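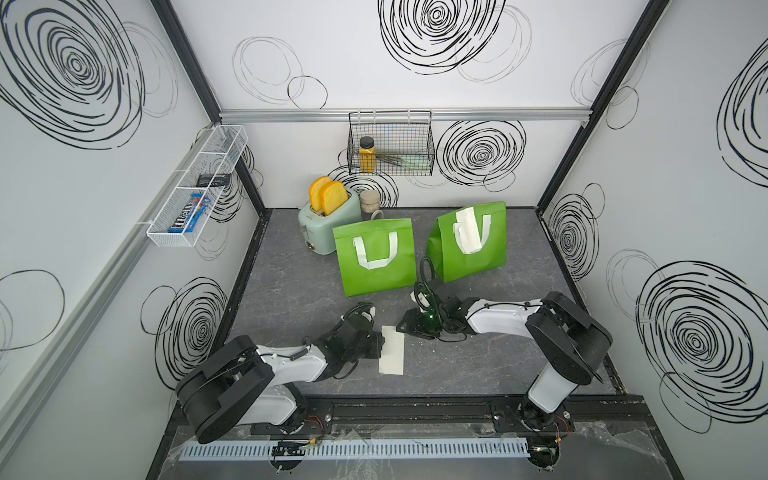 **Will anyone at the Coltbridge packing site lose their job when the robot arms come in?**

Nobody will be let go. Every packer on the bag line keeps their hours and their rate of pay, and three of them move into new jobs running the arms.

**FOR IMMEDIATE RELEASE - Coltbridge, 5th January**

**Mevside brings two-arm packing to Coltbridge bag line**

Mevside, the kitchen and pantry gift company, is putting robot arms on its bag line at Coltbridge. First station goes live in June. The system is called Linis and comes from Hafstein, who will also handle service and spare parts.

Linis is a pair of arms working the same small space. One holds, one places, or both lift together if the bag needs it. The first job is the gift bag: open it, get the handles out of the way, put the goods in, put the paper slip in, pass it on. Sounds easy. Packers at Coltbridge will tell you different. A soft bag folds in on itself, the handles flop where they like, slips stick together.

Practice is under way now in a small booth with two arms, the green bags, and a few ordinary things like a toaster and a jar. The scribbled walls are part of the booth. Bags don't always get set down neatly on a real line so they don't in practice either.

**What the line does today**

On a normal shift the line sends out about 2000 bags. All by hand. Each packer opens the bag, fills it from the bins, adds the slip, folds the handle down, slides it along. Same reach, same twist, all day. Wrists and shoulders take most of it. The company's own shift notes have said so for a long time and packers have asked more than once for shorter turns on the bag-opening end, which is the part everyone dislikes.

The plan had been more rotation. That helped some. It didn't help in the busy stretch, when there was nobody to rotate with.

**What changes for people on the floor**

- Bag opening and slip placing go to Linis first. Filling stays with people for now, exept for the heavier boxed items.
- Three current packers become station leads. They load the bags, clear jams, stop and restart the arms, and log what went wrong. Training is paid and done on shift, with no evening sessions.
- Everyone else on the line goes through a shorter course so that anyone can stop the station safely. One stop button on each side, and anyone can press it without asking.
- Break times stay as they are. The station stops for breaks too, at least through the first season.
- The final check stays with a person. A bag with a dent in the box or the wrong slip still gets pulled by hand.

Pace was the big worry at the floor meetings. Packers asked if the arms would set the speed and people would have to chase them. Answer from Mevside: the line speed is set by the lead at the station and written up on the board at the start of shift. It isn't set from the office.

"I've opened bags for eight years and I won't miss it," said one packer who has signed up for the lead training. "What I want to know is who gets called when it jams at six in the morning. They said me, and they said they'd pay me for knowing how. Fine by me."

Another packer on the same line was less sure. "It's slow right now. I'm faster. We'll see in June."

Both fair. Linis is slower than an experienced packer at opening bags and Mevside expects that to be true on day one. The station will run next to the hand line, not in place of it, and work moves over as the numbers allow.

**How practice is going**

Hafstein has logged 2654 practice runs with bags so far. A run counts whether it works or not. The failed ones get watched again by Hafstein staff and, since the last floor meeting, by the packers taking the lead training as well. That was a packer's idea. Two things came out of it quickly. Handles should be pressed flat before the bag is moved, the way people on the line already do it. And slips should be fanned before they're loaded or the gripper takes two.

Still hard: slips that curl, bags that come out of the carton creased, anything see-through. Glass jars are staying with people until the results are better. No date on that.

"The packers spotted in an afternoon what we'd been arguing over for weeks," said a Hafstein engineer working on the project. "We had the bag the wrong way round to start with. They just turned it."

**Next steps**

Station frame and guarding go in first, at the far end of the bag line by the carton store. Then the arms, then a stretch of running with no goods in the bags. The lead training runs alongside all of that. Second station only gets talked about after the first one has been through a full busy season, and the floor gets to see the jam log and the injury log before anything is decided. Those will be pinned up in the break room, updated at the end of every shift.

Customers shoud see no change. Same bags, same slips, same order cut-off times.

**About Mevside**

Mevside packs and ships kitchen and pantry gifts from its site in Coltbridge. Orders come in from shops and direct from customers.

**About Hafstein**

Hafstein builds and supports Linis, a two-arm system for small packing and kitting jobs.

**Press contact**

Mevside press desk, Coltbridge site. Visits to the bag line can be arranged outside packing hours. Closed shoes please, and sign in at the gate first. Visits to the practice booth go through Hafstein, ask us and we'll pass it on.

###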